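A Visit to Wostwood: Where the Arm Goes Shopping All Day
By Munther Fakhoury
August 20, 2018
2 min read

I had wanted to see the Wostwood hall since January, when Nabil Hamdan told me that his group was collecting examples there for a learning system called Flokine. The idea is simple to say. A robot arm works at a store shelf, every try is recorded, and from many such tries the system should learn how to handle goods it has not met before.

Before my visit I imagined a shelf with wooden blocks. They use real groceries, mostly crackers and snack bars, and the purple Annie's boxes have a large part in it. Nabil explained to me that boxes of one family are useful because they share the shape and almost the color, and only the label tells you which flavor it is.
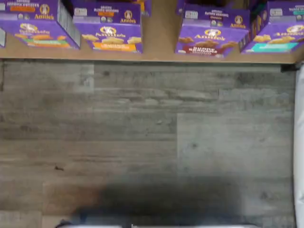 One try is called an episode. The person at the desk reads a short task, for example to take one flavor from the front row, and then guides the arm until the task is finished or has failed. After that comes a short form with the result. Failed episodes are kept also, but they get their own mark. The plan for this shelf is 1235 episodes, and on the day I came they had 935 of them.

I was allowed to try it myself for 30 minutes. It is much harder than it looks! My first mistake was to come down too fast over the box, and my second was to forget the neighbors on both sides. When boxes stand in close columns, the fingers have very little room between them. Nabil told me to go slowly and to keep one way of moving, so that the examples do not disagree with each other.

In the afternoon we discussed which flavors should be asked for more often. The chocolate Bunny Grahams were on the list, and also the Hidden Veggies ones, with the green label.

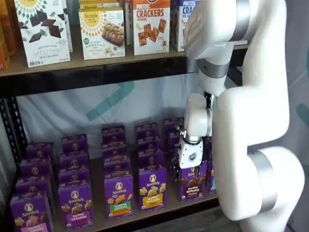 Muchen Dai was not so sure about keeping one way of moving. If every person grasps from the top in the same manner, Muchen said, the system will be lost the first time a box leans or lies down, and it would be better to collect some clumsy grasps on purpose. Nabil answered that this is planned for the next shelf, after the present set is complete. They did not agree on it while I was there.

I left with tired hands and a copy of the task list. The hall can be visited by small groups if you write to them first. Take a warm jacket, the air conditioning is strong.

Related
Bateo open day: two floors of conveyor belts
How Hofstetter labels its failed grasps
Engelbert Eberhard on teaching by hand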